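April 12, 2022

Bench notes, drinkware drawer (the drawer that isn't a drawer)

Finally started the mug audit for the Graden job. The task as written is "characterize everyday cups for the shelf insert," and I have been putting it off for most of a month on the grounds that I know what a cup is. Two hours in, I am less sure.

The idea is simple enough. The insert has to hold whatever a shared kitchen ends up holding, and a shared kitchen ends up holding other people's leftovers. So no matched sets. I pulled from the Prikovbridge box and from our own shelf, wiped down the white table and laid out a first batch.

Calipers were in the wrong case again. Found them in with the soldering tips. Zeroed them twice, second time out of spite.

Notes on method, for whoever picks this up in June. Measure the rim first, then the base, then the widest point including the handle. The handle is what ruins everything. A cup without a handle is a cylinder with opinions, and you can pack it. Put a handle on and it wants a parking space of its own, plus room to swing out when someone grabs it half asleep.

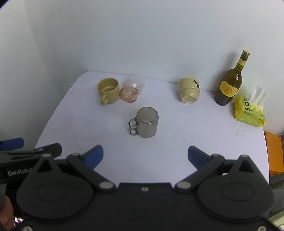

The metal mug is my favorite so far, mostly on account of the flat handle with the three holes in it. A flat handle can sit close to a divider, and a hole can go over a peg, so I have sketched a peg version of the insert on the back of the old cut list. Don't throw out the cut list. Handle width to be done properly with the calipers, my first reading was 16 mm and I was holding the mug at an angle, so treat that as gossip.

The yellowish-olive one has a C handle, the classic finger loop, and it takes up the space you would expect. The pale yellow one is stored upside down, foot ring up, which raises the question I hoped to avoid: do we design for rim up or rim down? People feel strongly about this. Madigan's spec says "either," the coward's answer, and also the one I would have given. Foot rings are narrower than rims, so rim down needs the wider slot. Writing that here so I stop working it out again every morning.

The clear plastic cup is crumpled and has something pinkish-orange in the lower part. I entered it as "soft, variable" and measured it three times for three different diameters. It stays in the audit. Any shelf we build will meet one of these within a week.

Wine bottle is in for height only. If the upper shelf clears the bottle it clears everything else, and I can stop thinking about the upper shelf. Tissue pack is in as the wild card, a thing that squashes.

Tried the first foam divider from Plorthorpe after lunch. At 42 mm deep it grips too well, and lifting a mug brought the divider up with it, twice. Shaved 4 mm off the front lip with the long knife. Better, ugly. Next one gets cut on the wire.

Still to do:
– rims and bases for the remaining 11 pieces
– peg sketch onto real paper
– ask for firmer foam
– wash the plastic cup, or decide that the residue is part of the specimen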